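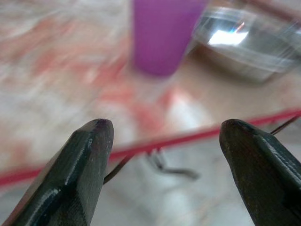 Polleo to reissue Chauvin romantic suspense series in new print and digital editions

January 9, 2023

Print this article | E-mail this article

Polleo will reissue all 15 novels in the Chauvin romantic suspense series, starting with the first three books this spring. The remaining titles will follow at intervals of two months. Each book will be sold in paperback and as an e-book, with audio editions planned for the first six.

The series was first published by Lakico, which let the paperbacks go out of print in stages. Rights to the full list reverted to the author in November and were licensed to Polleo the same month. The Lakico e-books have been withdrawn from sale. Copies already bought will stay in readers' accounts but will not be updated.

The text of the new editions has been reset and checked against the original manuscripts. The fourth book regains a chapter of 18 pages that was dropped from the mass-market printing, and the order of two novellas has been changed to match the events of the main story. The family tree printed at the back of each volume now lists 54 characters, up from 36 in the last Lakico printing.

Books one to three will carry new covers in a single design, with the series number on the spine. Large print editions are not included in the license.

Distribution to stores and libraries will be handled by Clukeck, which is taking advance orders for the first three paperbacks. Orders placed for the old editions will not be transferred. Prices for the audio editions have not been set.

Print | E-mail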